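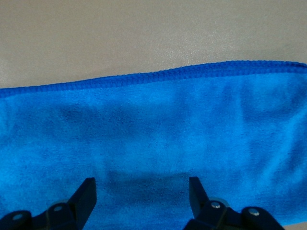 *The towel task at Hitent's Vandamcombe shop.*

Zerrin Dağdelen was at the far end of the shop when the gripper closed on Fedir Fedoruk's thumb. She heard him say something short and saw him hit the stop button with his other hand. By the time she got to the table he had pulled free and was running his hand under the tap.

"He had a blood blister and a sore thumb for a week," she says. "It could have been a lot worse. I want to say that first because people hear 'robot accident' and imagine something else. But I also don't want to make it small. A machine moved when we believed it could not move."

Dağdelen runs the bench work at Hitent, a small company in Vandamcombe that develops handling routines for laundries and packing rooms. The job that morning in November was a towel. The arm takes hold of a hem, lifts it, and lays it back down flat. When the fabric bunches up, the person at the table presses the protective stop, smooths the towel by hand, steps back and resets. They had done it that way for months.

I spoke to her in the shop's front office, with Fedoruk joining us for part of the time. Hitent has since written the fault up for its customers, and she agreed to go through it in more detail for anyone who runs a similar setup.

**The stop that stopped half the robot**

The first question the team had to answer was whether Fedoruk had pressed the stop at all. He was sure he had. The arm's log agreed with him. It showed the stop going in, the brakes coming on, and the arm holding its position until he pressed the button a second time.

"So the arm did what it was supposed to do," Dağdelen says. "The arm did not move one millimeter. The fingers did."

The gripper on that arm was not the one the arm came with. Hitent had fitted it the previous spring, along with a separate controller from a supplier called Wodico. The controller had its own power supply, mounted under the table. The stop button cut power to the arm's motors. It told the gripper controller to pause, over the same cable that carried all the other commands.

"A pause is a request," she says. "We were treating it as if it were a switch."

Most of the time the request was honored. The controller received the pause, held the fingers where they were, and waited. What the team found was that if the pause arrived while a close command was still in the queue, and the cable connection then dropped and came back, the controller carried out the close command when it reconnected. The pause was forgotten and the close was not.

The connection had been dropping for a while. A plug on the underside of the table was loose, and leaning on the table edge was enough to disturb it. Fedoruk leaned on the table to reach the far side of the towel.

"I remember leaning," he says. "I had my left hand flat on the cloth and I was pushing a ripple out toward the edge. My thumb was between the fingers. I wasn't thinking about them at all, to be fair. The light on the arm was the color it is when it's stopped."

**Twenty percent, then a hundred**

There was a second fault behind the first, and Dağdelen considers it the more serious of the two.

For towel work the closing force is set to 20 percent. Cloth doesn't need much, and the low setting was listed in the shop's risk assessment as one of the reasons a person could work close to the gripper. The setting was sent to the controller when the program started. It was not stored there. When the controller reconnected after losing the cable, it went back to the value it had been shipped with, and that value was 100.

"So it closed when it should not have, and it closed with everything it had," she says. "If it had closed at 20, Fedir would have been annoyed. He would have told me about it at lunch. Maybe we would have looked into it and maybe we wouldn't."

I asked whether the manual mentioned the default.

"Yes. It's in a table near the back. I had read that table. I had read it as information about the first time you switch the thing on. I didn't think about a cable coming out for half a second."

She called Wodico that afternoon. The engineer she spoke to there, Baltasar Bermúdez, asked for the logs and had reproduced the behavior on his own bench by the next morning. In an email that Hitent let me read, Bermúdez wrote that the controller had been designed on the assumption that its power would be cut in a stop, and that the manual should have said so on the first page of the wiring section. Wodico has since changed the manual. It has also changed the firmware so that the command queue is cleared on reconnection and the force starts at its lowest value.

Dağdelen has no complaint about how the supplier handled it. "He didn't try to make it our fault or their fault. It was both. Their box had a bad habit and we wired it so that the habit mattered."

**Going back through the logs**

What bothered her most in the days afterward was the question of how many times it had happened before. The gripper controller kept its own record of finger position, separate from the arm's log, and no one at Hitent had ever lined the two up.

Graham Cropper, who looks after the shop's software, wrote a short script to do it. He pulled 53 sessions in which the protective stop had been used. In 13 of them the fingers had moved while the arm was stopped.

"Thirteen," Dağdelen says. "I had him run it again."

In most of those sessions the movement was small, because the fingers were already closed or nearly closed when the stop came in. In a few they had traveled the whole way. Either the person at the table had had their hands elsewhere or they had seen the movement and taken it for something normal. Cropper went around and asked. Two people remembered noticing it. One had thought the gripper was "settling." The other had mentioned it to a colleague who had since left.

Hitent didn't have a place to write down things like that. There was a form for injuries and a form for broken equipment, and a gripper that twitched during a stop was neither. There is now a notebook on a string at the end of the table, and Dağdelen reads it every evening before she locks up. She says the entries are mostly dull. Someone wrote that the arm hummed. Someone wrote that the lamp was flickering, and it was.

**A different task, the same fingers**

The towel work was halted on the day of the injury. So was everything else on that table, including a packing routine the shop had been developing for a customer named Softić, in which pieces of wood and a tray have to be handled together.

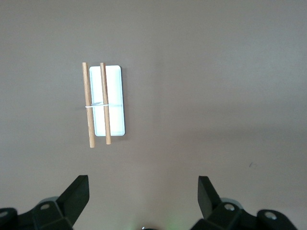 *Wooden sticks and a white tray, with the gripper fingers at the near side.*

Softić's people were told the same day. The customer's contact, Nandi Visser, came to the shop in person and asked to be shown the fault. Dağdelen set it up with the fingers clear of everything and pulled the cable herself.

"She watched it close and she said, 'Do that again,' so I did it again," Dağdelen says. "Then she asked me what force we used for her job. It was higher than for towels. That was a hard conversation, because she was right to ask, and the number on paper hadn't protected anyone."

The packing task had fewer stops than the towel task, simply because rigid parts don't bunch up. But when something slipped out of line, the habit was the same: stop, reach in, put it straight, reset. Nine of the people who have worked at that table told Cropper they would sometimes reach in between the fingers if it was the shortest way.

Visser asked for two changes before work on her project could start again. She wanted the gripper power cut by the same circuit as the arm, and she wanted to see it tested with a hand-sized block in place. Both were already on Dağdelen's list. The rewiring took a day and a half, and most of that was waiting for a relay.

**How it runs now**

The gripper supply now goes through the safety relay. When the button is pressed, the fingers lose power and hold by friction. They can be pushed apart by hand, and everyone who works at the table has been made to try it.

The program no longer assumes that the force setting is what it was a moment ago. It reads the value back from the controller before every close, and if the number is wrong it refuses to go on. Cropper says the check adds a delay that customers haven't noticed. The loose plug was replaced with one that locks.

There is also a rule about hands. If the work needs straightening, the fingers are opened and the arm is moved back before anyone touches the table. It makes the towel task slower. Fedoruk, who went back to it as soon as his thumb allowed, says he forgot the rule twice in the first week and was told off both times.

"Once by Zerrin and once by Graham," he says. "Graham was louder."

I asked Dağdelen what she would tell another shop that had fitted a gripper from one maker to an arm from another.

"Press your stop button in the middle of a close. Then pull every cable on the gripper, one at a time, and put it back, and watch the fingers. Use a block of foam and keep your hands behind you. It takes an hour. We had that robot for most of a year and we never spent the hour."

She has since done the same test on the shop's other arm. That one uses the maker's own gripper, and its fingers stayed where they were. She is repeating the test each month and after any change to the wiring, and the results go in the notebook.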